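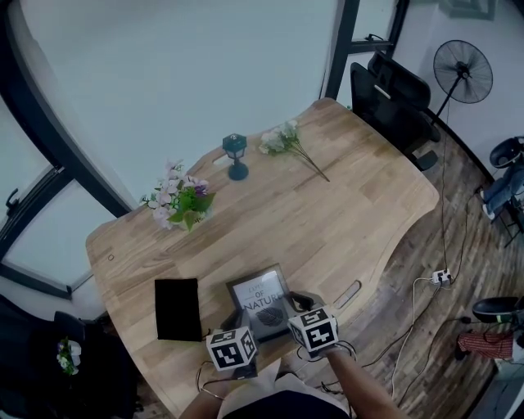 About Vītola

Vītola is a small company which makes dental care products for dogs and cats. We sell to veterinary clinics and to groomers, and from November also to pet owners directly through our web shop.

The company was started by Triin Mets and Laine Petrauskas. Triin worked as a veterinary nurse and she saw many older cats with painful gums. Laine is a chemist. Their first product was an enzyme gel for the gums, and it is still the one we sell the most. It has a mild fish taste and it does not need rinsing.

Today we are six people. Maarja Mockus is responsible for quality and keeps a sample from every batch. Fredy Castaño answers the questions from clinics, in English and Spanish. If you write to him about dosage, please tell the weight of the animal.

Our products are now used in 206 clinics. The gel is sold in tubes, and the water additive comes in boxes of 20 sachets. Heltlow, our chew for large dogs, is made without wheat and without added sugar.

We do not replace the visit to the veterinarian. If your animal has stopped eating or has bleeding in the mouth, please call your clinic first.

For orders from clinics, contact Ingegerd Lie at our sales office.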